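# ninness-sheets

Hi! So this is the bed-making set from our Sakville project, plus the small amount of code you need to read it. I've been living with these recordings since August and I'm a bit attached to them, so please be nice (or at least file an issue).

There are 828 episodes, all recorded with two arms and a head camera. We split them by what the hands were up to: grab, lift, pull, tuck. The grabs are my favorite part, and also where the policy messes up most, mostly on white sheets with lots of soft folds where it can't tell one layer from two.
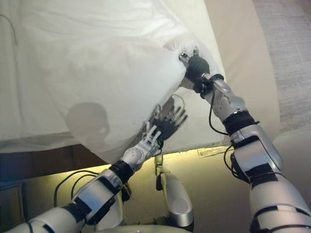 What helped a lot was letting the hands do different jobs. In our first version, Drimport, both hands had to pinch at the same time, and it finished 19 of 100 test runs. Botha lets one hand hold a fold while the other goes wherever it wants, and that got us to nearly half! Same data, same training time, so I'm pretty happy with it.

## Stuff to know before you train

- Shadows from the robot's own head land on the bedding in a bunch of episodes. I left them in. You'll want brightness augmentation.
- 7 episodes have a dropped wrist signal. They're listed in `skip.txt` and the loader ignores them by default.
- Tuck labels are shaky. I did them by hand, late at night, and my idea of "tucked" kind of drifted.

## Running it

```
pip install -e .
python train.py --config botha.yaml
```

Fitted sheets aren't in here yet. I tried on a Wednesday and gave up by lunch, but the config stub is there if you're feeling brave.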